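Sarstead Publishes Practice Guide for Two-Armed Robots Working With Household Objects

Document covers workspace layout, cable routing, trial counts and the reporting of failed attempts

UNDAVARD, 3/26/25 -- Sarstead today released the first edition of its practice guide for laboratories and companies that test two-armed robots on everyday household tasks. The guide sets out how a tabletop workspace should be prepared, how trials should be run and recorded, and what must be stated when results are shared outside the organization that produced them.

The guide was prepared by a working group drawn from Sarstead, Sternik and Wada, chaired by Birgit Ackermann. It contains 21 clauses, each marked either as a requirement or as a recommendation. Organizations that wish to state conformity must meet every requirement and must name the edition of the guide they followed.

"Two laboratories can report the same task and mean very different things by it," said Ackermann. "One has a bare table and a single mug. The other has a table that looks like someone lives there. We are asking both to write down which one they used."

Under Clause 4, a task such as placing a mug on a mug tree must be described by the starting position of the mug, including whether it is upright or on its side, and by the position and number of pegs on the tree. Items on the table that play no part in the task must be listed in the trial record. They may be left in place between trials, but they may not be added or removed within a series.
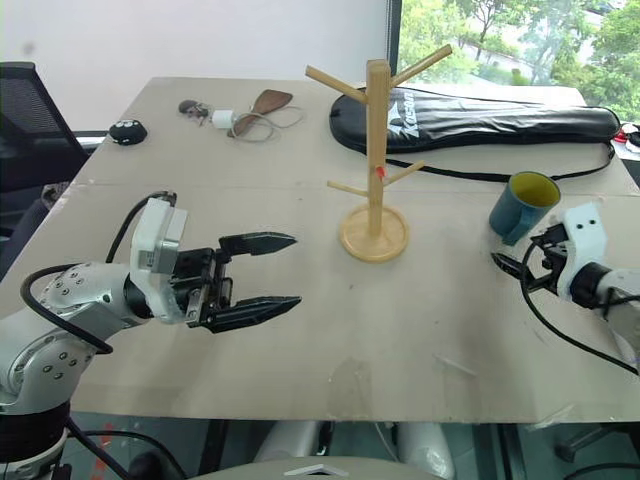 Clause 7 deals with cables. Lines running to the wrist and gripper must have enough slack for the full planned motion of the arm, and the operator must check them before each series. Where a cable crosses the work surface, the record must say so. The working group considered a complete ban on cables lying across the work surface but chose a disclosure rule, as many existing arms could not meet a ban without being rebuilt.

The guide sets a minimum of 100 trials for any published success rate and recommends 1,000 where the result will be used to compare two systems. Trials that an operator stops by hand must be counted as failures unless the reason for stopping was unrelated to the robot, in which case the reason must be given in writing.

"The counting rule drew the most comments," said Ravindra Katiyar, who edited the text for Sternik. "Several reviewers wanted stopped trials left out altogether. The group did not agree, and the clause stands as drafted."

Annex 2 provides a blank trial record and a checklist for operators. Nanami Maruyama and Miyuki Miyazaki of Wada prepared both forms, which may be copied and adapted without permission as long as the clause numbers are kept.

The guide is voluntary and does not replace national safety law or any existing machinery standard. Users remain responsible for their own risk assessment, including the distance kept between people and moving arms.

Copies are available free of charge from Sarstead on request. Written comments on the first edition may be sent to the working group secretary, Siobhán Madigan, and should cite the clause concerned.

Media contact: Siobhán Madigan, Sarstead, Undavard office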